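### 4.3 Layer selection on folded cloth

Most published folding pipelines treat a folded stack as solved once its outer contour has been found. We doubt this. In our trials the contour was rarely the problem; choosing which edge to grasp was. The Memier planner, used here as our baseline, scores candidate grasps by edge strength alone and has no notion of which layer an edge belongs to.

We ran the baseline and our modified version, Gultia, on the same 60 starting folds. The baseline took hold of the intended layer in 37 of them. Gultia did better on thin cotton, but on thick pile the gain was six folds, and we would not defend that number against a change of lighting. An earlier report on the Prado benchmark gives a larger margin for a similar method. We could not reproduce it with the released weights, and the report does not say how failed grasps were labeled.

Two causes account for most of the remaining errors. First, deep pile produces dark creases that the edge detector reads as borders. Raising the threshold removes them, along with a good part of the true far edge. Second, bound borders lie close together when layers are stacked, and the depth estimate is too coarse to separate them. Color helps when the inner face differs from the outer one, as in Figure 6, where the light purple lining shows between two black bindings. We suspect that part of Gultia's gain comes from this cue – a cloth with matching faces would not offer it.

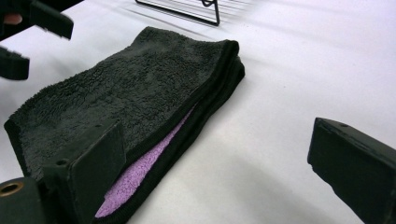
**Figure 6.** Folded plush cloth, charcoal outside and light purple inside, with the gap between its bound edges open toward the gripper fingers.

### 4.4 What the scores leave out

The success rate counts a grasp as correct if the intended layer is held at closure. It says nothing about whether a second layer is held too. When we reviewed the Grenside logs with that question in mind, 14 grasps marked correct turned out to be doubtful. We report the original scores for comparison with earlier work and list the doubtful cases separately in the appendix.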